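Urnico seating notes - read me first

Hi! This folder is where I keep everything about the upholstered seats in our office, mostly so I stop digging through old emails. I started it on Saturday, April 30, 2016, with 26 pictures, and it's grown to 171 since then (I got a bit carried away in August).

## What's in it

- `fabric/` - close looks at the weave, good for matching thread
- `room/` - wider shots, for working out where things could go
- `swatches.csv` - 10 cloth samples from Leinonen and Molto, with my comments

The `comfort` column is just my opinion after a lunch break on each one, so please don't quote it at anybody!

## About the gray

I keep calling it "light gray" in the notes, but it's a heathered cloth with lots of little speckles, and it goes darker wherever the light drops off. If you're comparing it with the Bodis samples, do it by a window.

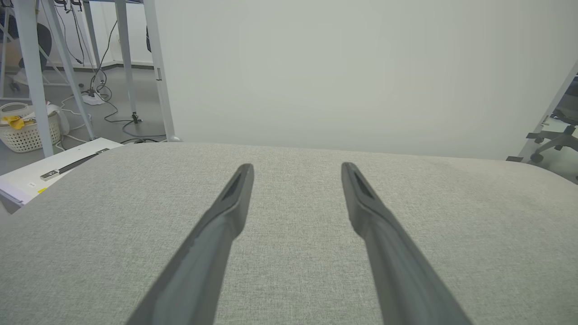
*Light gray fabric against the white wall, desk leg at far left*

## Still to do

- rename the August files (sorry, they're a mess)
- add cleaning notes - I have them on paper somewhere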